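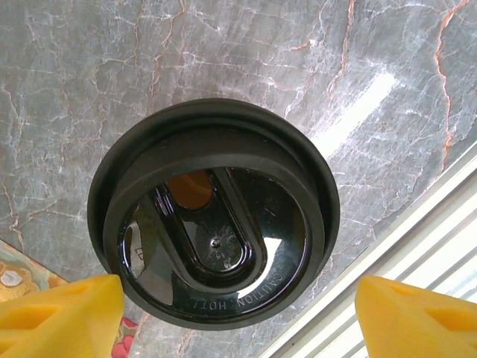 Section 2. Planning and Budgeting Before You Order

Read this section before you fill out Order Worksheet 201. Most of the changes customers make after placing an order for a Grutska beverage station come from items that were missing from the first budget: trial stock, lighting, spare fingers, and staff time. Start with the parts the station will handle, and look at them on the surface you plan to use. A glossy black cup lid on veined gray marble throws back a bright white reflection from its lower left side, and the raised "CAUTION: HOT!" lettering is the same black as the plastic around it. If your lids and counter are like that, put a line for lighting in the budget now. Matte lids on a plain work surface may not need one.

2.1 Before you begin

You will need:

A tape measure
One full sleeve of every cup and lid size you use
One of each carrier, bag, and tray
A copy of your current supply order, with item numbers
Worksheet 201

Set aside a morning for this. The measurements are quick, but sorting out which items are really in use usually takes longer than people expect.

2.2 List the items the station will handle

1. Write down every item that staff touch when they put together a drink order. Include straws, sleeves, and bags.

2. Next to each item, write the supplier and item number. If you buy the same size from more than one supplier, list each version on its own line. Lids that fit the same cup can have different rims and different sip openings.

3. Mark each item Required, Wanted, or By Hand. Required items must work on the day the station is accepted. Wanted items are quoted separately. By Hand items stay with your staff.

4. Count the Required items and enter the total in box A of the worksheet.

Note: Bags with cord handles and paper-wrapped straws take more set-up time than cups and lids. Many sites leave them in the By Hand column for the first season and add them later.

Note: If you expect to change your cup or lid supplier soon, wait until the new stock is in the building before you complete this list.

2.3 Choose one arm or two

1. Look at each Required task and decide whether it can be done with one hand. Moving a cup from a stack to a carrier usually can. Steadying a cup while a lid is pressed down usually takes two.

2. If all tasks are one-handed, request a quote for the Nelier single-arm station.

3. If any task takes two hands, request quotes for both the Nelier two-arm station and a single-arm station with a holding fixture. The fixture costs less but fits only the cup size it was made for.

4. Enter both totals on the worksheet, including the fixtures. Three fixtures with their mounting plates can come close to the cost of a second arm.

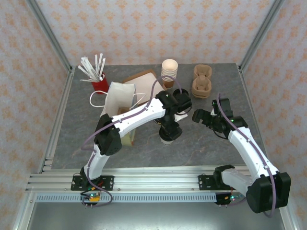 5. Draw the table at full size on paper or cardboard. Mark where the arm bases go, then lay out your real stock on the drawing: cups, lids, carriers, trays, bags, and straws. Tall items such as straws and stacked cups go toward the back so the arms do not have to cross over them.

6. Check the space left in the middle. Each arm has to reach the shared work area without its elbow passing over a stack. If it does not fit, choose the wider table or move items to the By Hand list.

7. Check the room as well as the table. Allow for the arm joints that extend past the front of the table, and keep that side clear of walkways and cabinet doors.

Caution: Do not reduce the front clearance to make a station fit. If the space is too small, the installer will not power the arms and a return visit will be billed.

2.4 Choose gripper fingers

Fingers are ordered as a matched pair and are not included in the base price.

1. For cups and lids, select soft fingers. For trays, boxes, and folded bags, select hard fingers.

2. If the station will handle both groups, order both kinds. On a two-arm station you can fit a different kind to each arm.

3. Add one spare pair of each kind. Treat soft fingers as a supply item and budget for them yearly. How long they last depends on the edges they close on and how often they are cleaned.

4. Ask for one sample pair before you commit. Samples are credited against the order if returned within the trial period.

2.5 Plan the trial

A trial run is carried out with your own stock at the Collemar test room or at your site. A site trial costs more because of shipping and travel, but it uses your own counter and your own daylight. Sites with large windows should choose the site trial. Close the blinds for half of the runs and leave them open for the other half.

1. Set aside 200 lids and the same number of cups for each size being tested. Do not plan to serve with these afterward.

2. Pack carriers and trays flat or nested, the way they arrive from your supplier.

3. Name one person who can be present for the whole trial and who knows how orders are put together now.

4. Agree in writing on what counts as a finished cup. State whether the sip opening must face a certain way. If it does, tell us before the quote is issued, as it affects the price.

Caution: Use empty cups only. Trials with hot liquid are not covered and must not be attempted with a loaned station.

2.6 Fill in the budget

Enter an amount on every line. Write 0 where a line does not apply. Worksheets with blank lines are sent back.

Station, one or two arms
Table and rails
Gripper fingers, first set
Gripper fingers, spares
Holding fixtures
Lighting
Trial, including stock used
Delivery and installation
Electrical work at your site
Staff training
Service plan, first year
Reserve

We suggest a reserve of about 3 percent for a single-arm station. Use a larger one for two arms, or if any Wanted item is likely to become Required.

Note: Service plans are sold through Gasser and are invoiced separately. The plan begins on the day of installation. If your site will not be ready when the station ships, ask for the delivery date to be moved. The start date cannot be changed once the arms are mounted.

2.7 Submit the worksheet

1. Attach your item list and a photo of the full-size drawing with the stock laid out on it.

2. Sign the clearance statement on the back page.

3. Send everything together. Quotes are held until the end of the following month. Orders for installation in June should be sent in by the end of March.

Keep a copy of the worksheet near the station once it is installed. You will need the item numbers again in Section 3 when you set up the stock positions.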